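**Tray** - shallow, flat-bottomed carrier with a raised rim. Used for moving, serving or sorting small stuff. Older than plates in some places, argued about.

## History

Early ones were carved from a single board. Halside workshops switched to bent rims, cheaper and a lot lighter, and by the time Mateja Dimitrov wrote her survey the carved kind was mostly gone from kitchens. She lists 62 regional names for the thing. Spahić family trays, still sold in Bosine, keep the old deep rim.

## Types

- Serving tray. Handles, usualy two. Cafe versions are round, up to 40 cm across.
- Butler's tray. Folding sides, sits on a stand.
- Seed tray. Drain holes. Needs a second tray under it.
- Sorting tray. Low rim, plain color so parts show up. Beige and gray are common, kept on the bench next to boxes and cabinets. 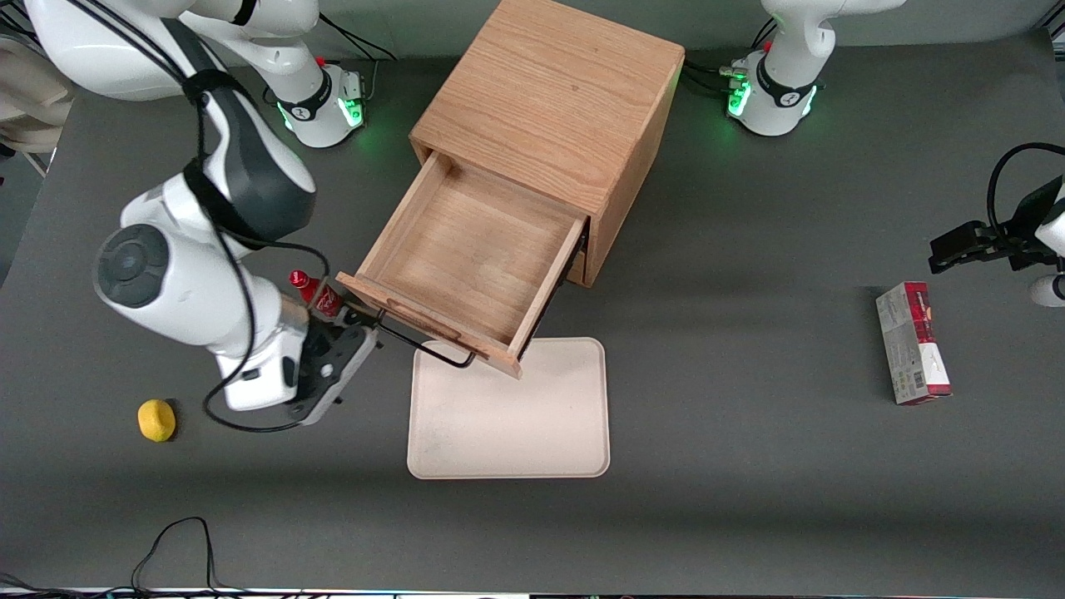
## Care

Wipe, dont soak. Wood ones get oil every June or so. Na-rae Lim's guide says stack no more than 15, rims warp otherwise. See also: *salver*, *platter*, *Darkmont rim*.

Last edited July 10, 2019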